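Ticket 763 - Demo recordings rejected, thumb lags on pinch (right hand)

Status: Resolved
Product: Gukora teleop station, two-arm
Site: Drorley
Queue: Salgado support

Reported problem

We are recording a place-on-plate task by remote control. The operator picks up a soft pumpkin-shaped piece with each arm and puts it on the plate. Left arm has the parallel gripper, right arm has the fingered hand. Of 16 demos recorded this morning, the checker threw out all but 2. The error is the same each time: "hand command / hand state mismatch, right." No faults on the left arm.

The operator says the right thumb feels late. When she closes her glove, the fingers arrive first and push the piece away before the thumb gets under it. If she closes slowly the grasp is fine, but then the demo runs over the time limit.

Wrist camera view of a slow grasp, right hand:

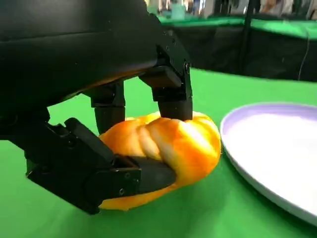

What we tried before opening the ticket

Restarted the teleop software. No change.
Swapped the glove for the spare. No change.
Ran the open/close test from the maintenance page with no glove connected. Thumb and fingers moved together, so we don't think it is the motor.
Lowered the grip force limit. The piece dented less but the thumb was still late.

Reply from support

Thanks, the maintenance test helps. If the hand is in time there and late under the glove, the delay is coming in between. Please check two things:

1. Open the retargeting profile for the right hand and read the thumb smoothing value. It should match the finger value.
2. Check that the profile was saved after your last glove calibration. A profile older than the calibration will load without a warning.

Also send a head camera view of the work area with both arms in it - we want to see where the right hand is when the operator starts her approach.

Update from site

Thumb smoothing was set much higher than the fingers. The profile dates from July, before we recalibrated, so both of your points apply. Head camera view:

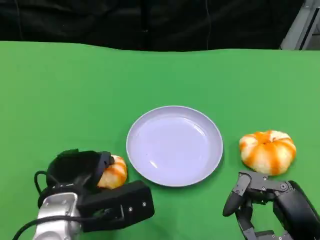
Adico
Teleoperation lab technician, Drorley

I set the thumb smoothing to the finger value, ran the glove calibration again and saved a new profile. The mismatch error has not come back. The operator closes at normal speed now and the thumb gets there with the fingers.

One leftover question. The right hand comes in low, on the near side of the piece, with the fingertips close to it. Should she start higher? The checker does not complain, but I would like the demos to be consistent before we train on them.

Reply from support

Yes, start higher and come down over the piece. Low approaches are valid, but if you mix the two the policy tends to hesitate between them. Pick one and keep it for the whole set. Delete the rejected demos from the session folder before you export - the exporter does not skip them by itself.

Update from site

Done, and the session exported without errors. OK to close.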